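Keeping Produce in Tins: Speaker Notes
Evening talk, Farkness Community Hall, Kitchen Storage series
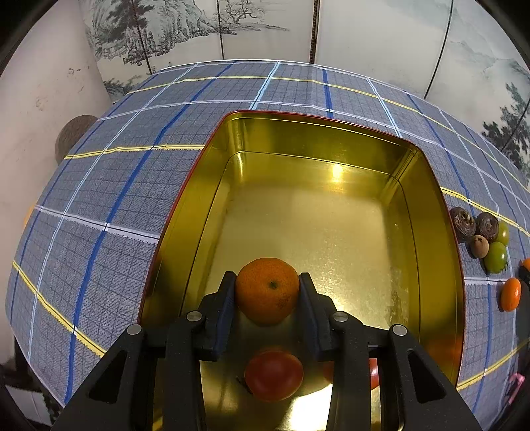

Start with the question most people in the room will have come with. They have a cookie tin or a cracker tin left over from December, it's too good to throw out, and the counter is covered in fruit. Can one go in the other? Yes, for a few days, with the lid off. The rest of the talk is the detail.

Ask for a show of hands: who keeps tomatoes in the refrigerator? Wait. Don't tell anyone off. Move on.

1. Why a tin at all

A rectangular tin has straight sides, so it sits against the wall and doesn't waste the corner the way a round bowl does. It lifts in one go when you want to wipe the table. A metal floor wipes clean in a second if something leaks, and a wicker basket doesn't.

Mention the shiny lining. Many food tins have a gold-colored coating inside. It shows dirt quickly, and that's useful here. Scuffs on the base are fine. Rust is another matter: if you can feel it with a fingertip, use that tin for buttons.

Pass around the two tins from the Briretti shop. One is deep and one is shallow. Let people hold them before going on.

2. Lid off

Say this slowly, as people write it down. Fruit and vegetables give off moisture after they're picked. With the lid on, the moisture stays in and you get mold, often on the underside where it doesn't show. Put the lid under the tin so it doesn't get lost.

If fruit flies are the worry, lay a thin dish towel over the top and tuck it under the rim. Wash the towel when you refill the tin.

3. One layer

The tin I use at home is 4 inches deep, and that is plenty. A deep tin tempts you to stack. The weight of the top layer bruises the bottom layer, and you don't find the soft one until it has spread to its neighbors.

Tomatoes go in first, straight on the floor of the tin or on a folded paper towel. Set them stem end down if they're fully ripe. The shoulders around the stem are firmer than they look but they bruise easily, so handle them from the sides.

Mandarins can go in beside them. They have a tougher skin and put up with more. Lower them in, don't drop them. A mandarin landing on a ripe tomato from a few inches up is enough to split it.

Whatever doesn't fit in one layer stays out on the cloth until there's room.

4. What goes with what

Keep this part short. Last time it ran long and we lost the questions.

Tomatoes give off ethylene, the gas that makes other produce ripen faster. Citrus doesn't ripen any further after picking, so it won't get sweeter sitting there. The two can share a tin for a few days without much trouble.

Keep apart from the tomatoes: cucumbers, leafy greens, broccoli. They yellow.

Keep out of the tin altogether: potatoes and onions. They want the dark, and they don't want each other. A paper bag in a cupboard for each.

Bananas: hang them or leave them on the counter by themselves. Somebody will ask.

5. Checking a mandarin

Hold up one from the bag. Go through it in this order.

Weight. It should feel heavy for its size. A light one has dried out inside.

Skin. Small dimples are normal. A few brown specks on the surface are only a mark on the peel, and the fruit under them is fine. A soft patch that gives under the thumb goes to the compost.

Stem end. Look at the little scar where it came off the branch. Green is fine and so is brown. Gray or white fuzz means it goes out, and the ones that were touching it get wiped and eaten first.

Pass the bag along the rows and have people try it. Allow five minutes.

6. Where to put it

A table away from the window. Direct sun on a metal tin heats the floor of it, and the side of the fruit touching the metal goes soft first. In the hall kitchen the thermometer by the window read 79 degrees in the afternoon and 19 degrees less in the pantry. Give them both numbers. The pantry shelf is the better place by a long way, though most people want fruit where they can see it.

A cloth under the tin stops the bottom edge from scratching the table. It also stops it sliding when a child reaches in. Any cotton tablecloth does the job. Plaid and checks hide juice spots, plain white doesn't.

7. Cleaning the tin

Once a week, or whenever it's empty. Take everything out and put it on the cloth. Wipe the floor and the walls with warm water and one drop of dish soap. Get into the rounded corners with a finger inside the rag. Dry it right away with a second towel, including the rim, where the metal is folded over and water sits. Most rust begins at the rim.

No steel wool and no scouring powder. They take off the coating.

Don't leave cut fruit or anything sour sitting on bare metal overnight. Halved tomatoes go on a plate.

8. The Mayrhofer sheet

Hand out the Mayrhofer storage sheet now and not earlier, or people read it during the talk. There are 21 items on it. Point out that the column on the right is for the refrigerator and the one on the left is for room temperature. The print is small, so read the tomato line and the citrus line aloud.

Correction to make by hand on the old copies: the line for peppers has the two columns swapped.

9. Questions

Leave a quarter of an hour. The usual ones:

Do I wash before storing? No. Wash before eating.

Can I use a painted tin? Yes, if the paint is on the outside only.

Do green tomatoes work? Yes. Turn them every couple of days.

How long do mandarins keep? A week at room temperature, longer in the refrigerator drawer.

Tins for sale are on the side table, cash only. The next session is on jars and moves to the Nosau room upstairs. Stack the chairs before you go, please.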